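The Meeting Where I Finally Shut Up

I used to be very proud of how well I ran a meeting. I had an agenda, I had a timer on my phone, and I had a way of saying "great, let's take that offline" that could end any conversation in the building. People left my meetings on time. I thought that was the whole job.

Then one October I sat in on somebody else's, and I've been a bit embarrassed ever since.

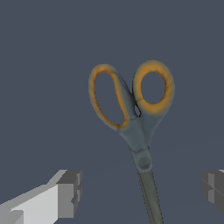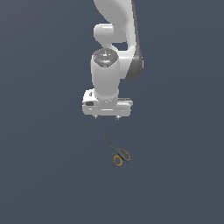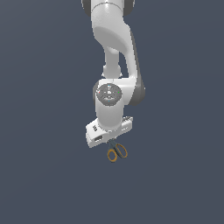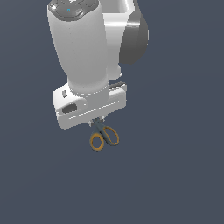

The somebody else was Vasilică Tudose, who had just moved over to our side of Vilari from the Flirnus office. I'd been asked to help him settle in, and I'll admit I went along to his first team meeting with a notebook and a slightly generous attitude. I was going to give him tips! I had a page ready for them.

He started by reading out a question. One question. It was "What are we doing for the Nedelcu account that we'd stop doing if we could?" Then he said we had four minutes to write down an answer, and he put his head down and wrote his own.

Four minutes is a very long time in a room full of coworkers. I could hear the air vent. I finished my answer in maybe thirty seconds and spent the rest of it rereading it, crossing out the first half and slowly realizing that my answer was the same thing I'd been saying out loud for two years, and that I'd never once checked whether anyone agreed with me.

After that we went around and read what we'd written, newest person first. That's the part I keep coming back to. In my meetings the newest person talked last, if they talked, and by then the rest of us had already decided. In his, the first voice was a woman named on my org chart as a junior analyst, and she said the weekly status report took her most of a day and she didn't think the client opened it.

She was right, by the way. We asked. They'd been filing it.

I'd like to tell you I went back to my desk and changed everything, but what I really did was sulk for a week. I told my husband that writing things down in silence was what you did in third grade. I told him it wouldn't work with my team because my team was chatty. He asked me who on my team was chatty, and I listed the names, and there were two of them. I have a team of ten.

So I tried it. Badly, the first time. I gave everyone a minute and a half because I lost my nerve, and then I answered my own question before anyone else could (old habits), and we were right back where we always were. The second time I sat on my hands. I mean that literally, I put them under my legs like a kid at church. And a guy I'd worked next to forever, who I would have described to you as easygoing and not all that bothered, read out a paragraph about our handoff process that was so clear and so annoyed that I asked if I could keep the piece of paper.

I've thought a lot about why I'd never heard it before. He'd had plenty of chances, on paper. I asked for input constantly. I'd finish a ten-minute speech about my plan, look around the table and say "Thoughts?" and then count the silence as a yes. If you've ever been on the other side of that you know what "Thoughts?" means. It means please say it's fine so we can get lunch.

There are people who hate the writing thing, and I want to be fair to them. One of my team finds it stressful to be put on the spot with a pen, so now the question goes out the afternoon before and you can bring your answer with you, or send it to me and I'll read it without your name. Another one thinks best by talking, and four minutes of quiet is torture to her. She walks down the hall and mutters to herself and comes back. Fine by me! Remote folks type theirs and hold off on hitting send until we're all done, which took some practice and produced a few very early opinions.

We also don't do it for everything. If the question is which week to move the launch to, just ask. We did it once for where to have the holiday lunch and it was ridiculous, we got a full page on parking.

When the Plondlow project came around I went back through my old notes to see how we'd handled the last one like it. I had 239 lines of notes from those planning meetings, because I am that kind of person. I started marking who had said what. I gave up partway through the second page, since it was my own initials nearly all the way down. I'd even written down my own jokes.

I told Vasilică this over coffee, expecting him to be nice about it, and he laughed so hard he had to put the cup down. Then he told me he'd learned the silent start from a boss who did it because she had laryngitis one winter and couldn't be bothered to cancel. She got her voice back and kept the habit.

My meetings run over now, sometimes. Not by much, but the timer goes off and we're still going, and I've had to book the room for an extra quarter hour so we don't get glared at through the glass. The status report is gone. The handoff process is on its third version and the easygoing guy runs it, and he's a lot less easygoing about it than I'd have guessed. I still have the notebook with the page set aside for tips.

More from Work Life
The one-on-one I kept canceling
How to hand over a project you still love
Letters: your worst open-plan neighbors
When your best friend becomes your boss
Saying no to the second monitor, and other small fights

Last updated: 2022-12-25

Contact us | Write for us | Privacy | All rights reserved | Back to top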